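The Case Against the Blank Case

A molded case earns its shelf space by holding each tool in one position. My complaint is with the outside. Most are sold black and unmarked, and a workshop that owns several soon has a retrieval problem.

The usual answer is to open each one until the right set appears. At two minutes a search, 32 searches a month, that is over an hour spent on latches. A label costs almost nothing. It belongs on the lid and again on the side wall, where it can be read when the cases are stacked.
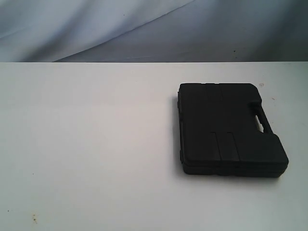
Jae-hoon Oh objects that labels go stale: sets get swapped, the tape stays, and a wrong label wastes more time than a blank lid.

The objection holds for permanent marking. It does not hold for a card in a clear sleeve, replaced when the contents change. Makers could mold a shallow recess for one — the tooling change is small — and leave the wording to the owner. Until they do, tape will serve.

Recent
Drawer dividers and wasted depth
Fadberg hinges after one winter
Why I stopped buying combination sets

Search this site
Enter keyword Go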